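Taking space in a shared building: what small firms pay for, and what they sign

Small firms that have outgrown the spare bedroom tend to look at the same few options. They can rent a room by the month, take a desk in somebody else's office, or sign a proper lease and hope the business lasts as long as the paperwork does. In Nadside, where the old printing works on the river side was split into units a few years ago, all three are on offer within a short walk of each other. Prices differ less than people expect. The terms differ a great deal.

The printing works is now called Hurkier House. It is let floor by floor, with the ground floor kept for trades that need a loading door and the upper floors for desk work. A single room on the second floor costs 675 pounds a month, including heating, water and use of the kitchen. Electricity is metered separately. Business rates are not included, although a firm with only one small property may find it qualifies for relief and pays little or nothing. That depends on the rateable value of the room itself, so it is worth checking the entry for the exact unit before signing.

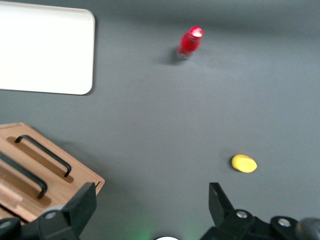 How much deposit should a new tenant expect to pay?
At Hurkier House it is 500 pounds for a desk and one month's rent for a room, held until the final meter reading has been settled. Landlords letting whole buildings usually ask a new company for more, often a full quarter, and may want a personal guarantee from a director as well.

The guarantee is the part most first-time tenants skim over. A limited company is meant to keep business debts apart from the owner's own money, and a personal guarantee undoes that for the rent. If the company stops trading, the landlord can come to the director for what is left on the lease. Some landlords will cap the guarantee at six months or drop it after the first year of rent paid on time. They rarely offer this. It has to be asked for, and the time to ask is before heads of terms are agreed.

Licence or lease

Most of the rooms in Hurkier House are let on licences. A licence is permission to use a space. It is quick to arrange, normally runs for six or twelve months, and can be ended by either side with a month's notice. The tenant has no right to stay when it finishes. For a firm of two people with laptops this hardly matters, as they can be working somewhere else by the following week. For a firm that has bolted machinery to the floor or paid for an extractor, a month is very little time.

A lease gives more protection and asks for more in return. The tenant has the space for a fixed term, and in England and Wales may have a legal right to renew unless both sides agreed at the start to leave that out. Many short business leases do leave it out. The agent will send a notice and a form of declaration, and it is easy to treat these as routine paper. They are the documents by which the right to renew is given up.

Chien Yard, five minutes from Hurkier House, works the other way round. Its units are bigger, have their own front doors and are let on leases of three or five years. The landlord does the roof and outside walls, and charges each tenant a share of the cost. Last year the service charge on a mid-sized unit came to 2,835 pounds, paid on top of rent, after the gutters were replaced along the north side. Tenants who had moved in during July paid their part of the bill in the same way as those who had been there from the beginning.

A service charge cap is one way to deal with this. Another is a schedule of condition, a set of dated photographs and notes attached to the lease that shows the state of the place on the day it was taken on. Without one, a tenant with a full repairing lease can be asked to hand the unit back in better order than they found it. A surveyor will prepare one for a few hundred pounds. A tenant can also put one together on their own, provided the landlord signs it.

What the space may be used for

Every agreement has a line about permitted use, and it is sometimes very narrow. One standard form used in Nadside says "office and no other purpose". A firm that sells goods online and keeps its stock in the same room may be in breach from the first delivery. So may one that repairs things, mixes things, or has customers calling in through the day.

Planning rules in England are looser than they were, and offices, light industry, shops and research now sit mostly within one class. The lease can still be tighter than the planning rules, and when it is, the lease wins. Insurance is a third matter. A policy taken out for desk work may not cover a workshop, and the building's own insurer may want to know about solvents, batteries on charge or anything that gets hot.

The sensible course is to write down everything the firm does, including the things it does twice a year, and send the list to the agent. If the answer comes back in writing, keep it with the agreement.
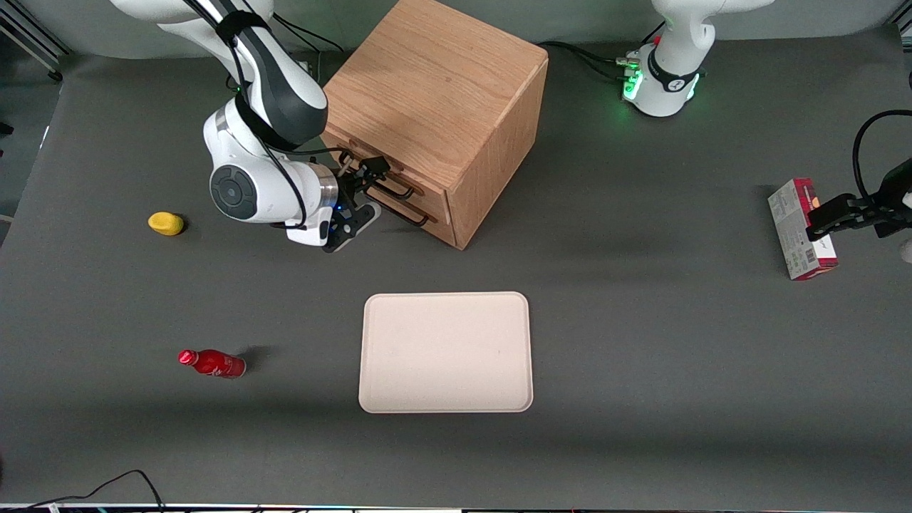 A worktop in use, with drawer cabinet and tray.

Desks and shared rooms

For those who need less, Ultlow runs a shared floor above the old post office. It has 70 members, most of whom come in for part of the week. Members pay by the day or the month, and can use the address for post at extra cost. The address can also be given as the company's registered office, so long as the operator agrees to it and passes on official letters promptly. Since the rules were tightened, a bare PO box is no longer enough for this.

The monthly price looks low beside a room of one's own. Extras bring the two closer. Meeting room hours, lockers, printing and parking are all charged separately, and evening access is only included in the dearer membership. A pair of founders both paying for full membership, a locker and four hours of meetings a week would come out slightly above the cost of the single room at Hurkier House. They would have company and a better coffee machine. They would also be taking calls in a corridor.

Noise is the usual reason given for leaving, and storage comes after it. Shared floors are set up for people who carry their work home in a bag, and anyone with samples, tools or paper files soon runs short of room.

Before signing

Visit at the time of day you will be working. A unit that is quiet at 11 in the morning may have lorries outside at half past four. Check the broadband in the room itself, and ask who holds the contract for the line. In older buildings a new connection can take two or three months, and the wait begins when the order is placed, whatever the agent says about it being ready.

Ask to see the energy certificate. In most cases a commercial property in England or Wales cannot lawfully be let with a rating below E unless an exemption has been registered, and a poor rating also means high bills for whoever is paying for the heating.

Find out what happens at the end. On a lease, look for the break clause and read its conditions. Some can only be used if every payment is up to date to the penny, and a small disputed invoice has been enough to keep a tenant in for another two years. On a licence, look for the notice period and where the notice must be sent. Email is often excluded.

The agents in Nadside say rooms on the upper floors of Hurkier House are usually taken within a month of coming up. Chien Yard has a waiting list for its smaller units and none for the larger ones.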